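Prundside Cell Rules: Progress Report to the Cotwood Fund
Prepared by Binta Ugwu, Skitbridge
October 24, 2018

Summary

Work on the written rules for robot cells at the Prundside site is on schedule. The draft now has 18 rules, and 3 of them are still open. Spending to date is $3,210, nearly all of it on staff time for the trials and on printing.

What we did this period

We rewrote the section on contact tasks. The February draft treated every touch between the gripper and a part the same way. Operators told us this was hard to follow when the job is to reach into an opening and press against it, so the section now separates planned contact from unplanned contact. Planned contact must be listed on the job sheet before the run, with the surface named and a force limit filled in. Anything else counts as unplanned and the run stops.

We also moved the rule on approach speed. It used to sit with the general limits and people missed it. The limit for the last part of an approach is now printed on the job sheet next to the force limit.

Trials under the draft rules have reached 600 logged runs. The logs are kept on the Paul server and can be opened by your reviewers on request.

Problems

Job sheets were often filled in after the run. We now ask for a second signature before the arm is powered, and the late sheets have mostly stopped.

The rule on loose cables is too vague. It says "clear of the work area" and does not say where the work area ends. Two shifts read it differently, and we have not settled on wording.

Reaching into recesses

Rule 11 covers work inside pockets and other recessed openings. The operator checks the rim and the inside walls first, brings the finger in slowly, and does not change direction while the tip is inside. Fasteners and plates close to the opening are marked on the job sheet as no-contact surfaces. If the finger has to rest against the lip, that goes down as planned contact.
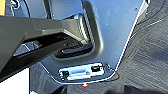 Next steps

Settle the cable rule and the two other open rules, which deal with restart after a stop and with who may edit a force limit.

Send the full draft to Cotwood for comment.

Hold one training session per shift once comments are in. No change to the budget is requested.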